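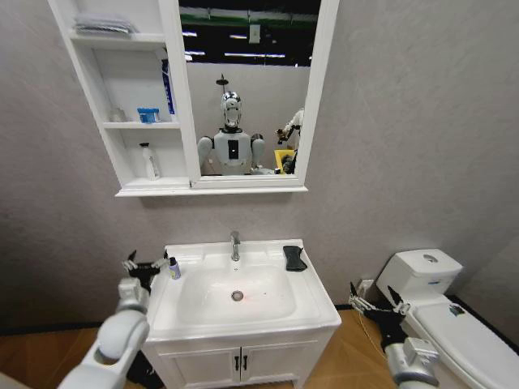

Upstairs sink, open shelves to the left of the mirror

Monday, March 19, 2018
From: Fiachra Ó Gríofa
To: Floden house list
Re: bathroom shelves and the sponge

> Can we settle where things go in the upstairs bathroom? I moved the
> towels to the top shelf and put the soap pump on the bottom one. The
> sponge I left on the right of the rim. Also, is the Gondorow cabinet staying, or
> are we getting the one with doors?

The cabinet stays. I asked at Aler about one with doors and they wanted 300 for it, plus delivery, and it wouldn't come until June. Open shelves are fine if we keep them to what gets used every day.

Towels on top is good. I'd leave the pump bottle where it is too, low enough to reach with wet hands. The cup and the small box can share the middle shelf with the tall one.

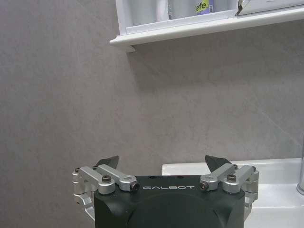
My only complaint is with things left on the rim of the sink. Water sits under them and leaves a ring. The bottle with the blue cap can go up on a shelf, and the black sponge should be rinsed and stood on its edge after wiping down - it never dries lying flat. Spare cleaning stuff goes under the sink, behind the doors.

I'll do the drain on Saturday. If anyone is passing Ó Flaithearta, we need a 4 pack of sponges.

Fiachra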